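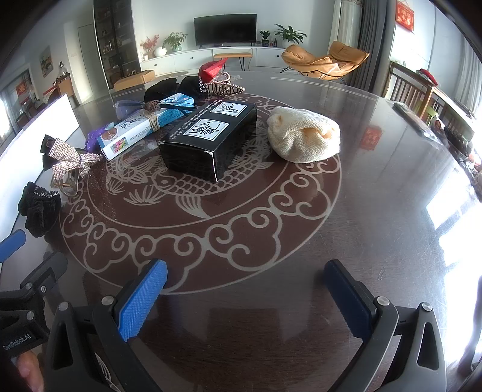

The fish table, with the black box on it.

24 January 2026

Woke up far too early again and lay there listening to the rain, so I got up, made tea and decided today would be the day I finally sorted out the seeds. I keep them in three biscuit tins and a carrier bag, and every January I swear I'll do it properly, and every January I end up buying another packet of the beans I've already got.

Well, I did it! Took most of the morning. I threw out anything older than me and the allotment put together (not quite, but there was some parsnip seed in there that had no business still being in a packet) and made a list on the back of an envelope. Six kinds of tomato. Six! I've got room for three, and that's if I don't put the cucumbers in the same place as last year, when they climbed all over everything and sulked.

The seed order went in after lunch. Skavix have put their postage up again, so I did that silly thing where you add more to get the free delivery, and now there's a bag of 300 onion sets on its way to a person who lives alone. I'll be giving onions away till Christmas. I also gave in and got the Imden squash, the knobbly grey one I had my eye on all last year. The catalogue says it keeps until spring in a cool room, and my back bedroom is certainly that.

Went up to the plot about two, once the rain had eased off. Bit of a shock — the far end is under water again, right up to the currants, and the path by the compost heap is just soup. I'd meant to dig over the bean trench but there was no point, I'd only have made bricks. So I cut back the autumn raspberries instead and got scratched to bits, and picked the last of the sprouts, which are small and a bit blown but they'll do for a soup. The leeks look very smart. I do love a leek in winter, standing there as if nothing's wrong.

The garlic is up as well, every last one of the Zoltitz cloves, nice green noses about as long as my thumb. I was so sure I'd put them in too late. The ones I saved myself are patchier, but I left those in a damp shed for weeks so I can't complain.

Stopped at Abubakari on the way home for bread and came out with bread, a bag of dates, a jar of pickled chillies and a big sack of rice. I always do this. Carried it all up the hill in the drizzle with the sprouts under my arm.

Soup was good. Too much pepper, but good. Back is aching now and my hands smell of raspberry canes even after two goes with the soap. Tomorrow, if it's dry, I want to wash the pots and have a look at the shed roof, and I must ring up about the water butt, the tap's dripping again and I've had a yoghurt pot under it since July.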